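Filed under: Home & Paper > Family Archives

How to sort a closet full of family photos without moving out

Last updated: Tue 3 June

I inherited 1,298 loose prints from the Gremel side of the family, along with the responsibility of being "the organized one," a title I earned by once owning a label maker. It took me from November until spring. You can do it faster if you skip my mistakes, which I have helpfully left in.

What you need

A table you can give up for a few weeks. A soft pencil. Acid-free envelopes (I use the Jeretti ones, which come in packs of 100 and cost more than I admit to at home). Cotton gloves if you like feeling important; clean, dry hands do the job for prints. And several open boxes for rough sorting. These can be any old cardboard you have lying around, as nothing will live in them for long.

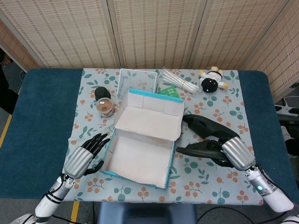
Step 1: Get everything in one place

Everything means everything. Check the desk drawers, the cookie tins, and the cookbook that falls open at a beach vacation. Every family also has one relative holding a shoebox hostage. Call them now and be nice about it.

Don't start looking through the pictures yet. You will anyway, and you'll lose an afternoon to a dog you never met.

Step 2: Rough sort by decade

Forget exact dates. Make a pile for each decade and one for "no idea." Go by clothes, cars, and the size and border of the print. If you spend more than a few seconds on one, it belongs in "no idea," along with most of my great-uncles.

Write the decade on a slip of paper and drop it into the box with the pile. I skipped the slips, trusted my memory, and got to sort the fifties twice.

Step 3: Throw some out

You're allowed. Blurry ones, duplicates, the back of somebody's head, the eleven nearly matching views of the same lake. We had a whole summer at Drallholm in which it apparently rained on every subject but the parking lot. I kept two of the parking lot. When I was done I had 675 prints left and had been called heartless by two cousins, neither of whom wanted the lake.

Step 4: Check the containers before you trust them

Temporary boxes have a way of turning permanent, so look them over before anything stays overnight. Stains, tears and soft corners all mean a box is fine for sorting and no good for keeping. Brown marks on the inside usually come from water at some point, and paper that has been damp once may have picked up mold. Sniff it. If it smells like a basement, recycle it.
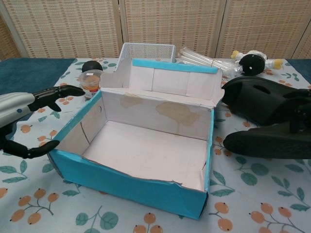 For the keepers, buy a proper archival box with a lid that closes flat. Mine is a Mayrhofer, gray and joyless, and it has held up well. Fill it snugly enough that the envelopes stand up, but leave room to get your fingers in. Keep it off the floor and away from the attic, the garage, and any wall with a pipe in it.

Step 5: Label the backs

Pencil only, lightly, near an edge, with the print face down on something hard. Put names first, then place, then year if you have it. "Mom at the lake" was perfectly clear to whoever wrote it. I have four candidates for Mom. Ballpoint will press through and give Grandma a dent in the forehead. For slick modern prints that won't take pencil, write on the envelope instead.

Step 6: Scan the best 100

Scanning all of them is a noble plan that will end around the second box. Pick 100, scan them at 600 dpi, and name the files with the decade first so they line up by themselves. Send them to the family. Three people will reply, and one of them will correct your spelling of a town.

The "no idea" pile can go along on the next visit to your oldest relative. Bring a pencil and something to eat.

Related
- Getting photos out of sticky albums
- What to do with slides when you don't own a projector
- Pencil, pen or sticker: labeling old paper
- Letters, recipes and other things tucked in books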